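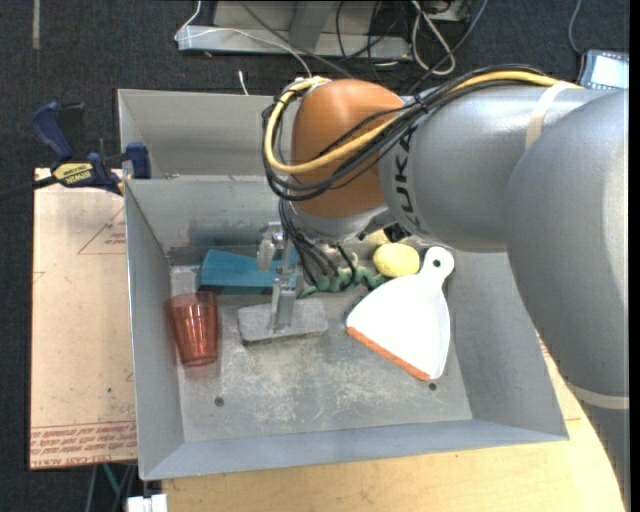 Mixed bins: sorting and storing odd-shaped household items

Pededari workshop notes, updated 2019-04-26

A metal bin is suitable for mixed storage if the contents stay in one layer. Stacked items shift when the bin is moved, and the lower ones get scratched or crushed. If the layer is full, start a second bin.

Placement
Put rigid box-shaped items down first, flat side on the floor of the bin. Plastic tumblers go next to a wall. A tumbler laid on its side will roll until it meets something, so block it with a heavier piece. Long knobbly items take up more room than their weight suggests and should lie parallel to the back wall. Round and oval items go in last, in the gaps.

Felt and foam blocks
Felt-faced blocks pick up grit from a metal floor. Brush the bin out before loading. Do not wash felt; vacuum it with the brush attachment. Foam is wiped with a damp cloth and dried for 30 minutes before it goes back.

Clear and tinted plastic
Faceted tumblers scratch on the high edges first. Wash by hand, no scouring pad. Fine scratches can be reduced with plastic polish and a cotton cloth. Cracks cannot; discard the tumbler.

Fruit
Real lemons should not be stored with tools or toys. They leave acid marks on bare metal and go soft in a closed room. Artificial fruit can stay in the bin all year. Dust collects in the textured skin and comes off with a soft toothbrush.

Bin care
Wipe gray metal with mild detergent and dry at once. Check the corners for rust every December. A worn corner can be touched up with metal primer, two thin coats, 14 hours apart.

Next: Labels that stay on metal
Previous: Shelf spacing for the Nellolbridge rack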